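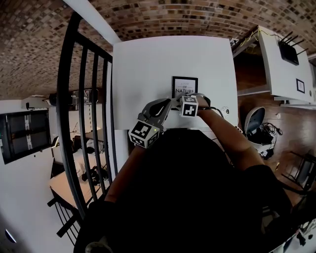
Little frames, big opinions: news from the upstairs corner

I've been promising you all an update on the upstairs corner since June, and I finally have one, mostly because Ratree moved the white table over by the railing and the whole place started making sense. If you haven't been up lately, go! It's my favorite spot in the Bevan building now, and I say that as someone who used to go up there only to look for the stapler.

So, the pictures. You may remember that Idris Sayce cleared out his hallway in Nastley and gave us a box of small framed prints (10 of them, all sizes, some a bit sorry around the corners). We've been laying them out on the table a few at a time to see what goes with what. My pet is the little black one with the white mat and OF NATURE in plain black letters. There's no drawing of a leaf or a bird to go with it, and I love it for that. Hazem thinks it looks like the last page of a textbook. Hazem is welcome to choose the next one.

I had no idea how many ways there are to group small frames. Black with black? Words with words? Rhiannon Watkins wants everything with lettering kept together on one side, and she has a point, since lettering next to a busy landscape makes you squint. I tried it her way and then swapped two around after she went home. (Sorry, Rhiannon. You'll have noticed by now.)

The big argument is still the brick. I'm very fond of that wall. It goes from a dusty pink to a proper dark red-brown, and lots of the bricks have those funny little square marks in them, so even with nothing hung on it there's plenty to look at. Ifor Gwilliam says that's exactly why we shouldn't hang anything there at all, and that I'd be putting holes in the best thing we've got. My answer is a narrow picture ledge: five frames leaning, no nails through anything pretty, and we can shuffle them whenever the mood strikes. Lestau Hardware has one in white for 40 dollars, and I think it would look great with the white pipe that comes down in front of the bricks.
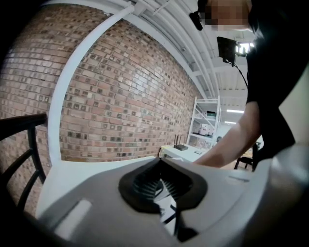
My beloved brick, with one of the black metal chairs.

About those chairs. I know, they're hard on the backside after an hour. But the dark spindles look so good near the railing that I can't bring myself to swap them, and cushions are a much cheaper fix. If anybody sews and has a weekend going spare, I have a bag of gray canvas with your name on it. Ties at the back, please, so they don't slide off every time someone stands up.

Money, quickly: the furnishing pot stands at 1,335 dollars after the Nullia bake sale, so the ledge won't break us. I'd like a decent lamp for the table too. Nothing fancy, just something you could read by after five when the winter evenings come back around.

If you have an opinion on brick versus no brick, leave me a note at the front desk. And if you've got a small frame at home that nobody looks at anymore, especially a black one with words in it, please bring it along. OF NATURE could use some company.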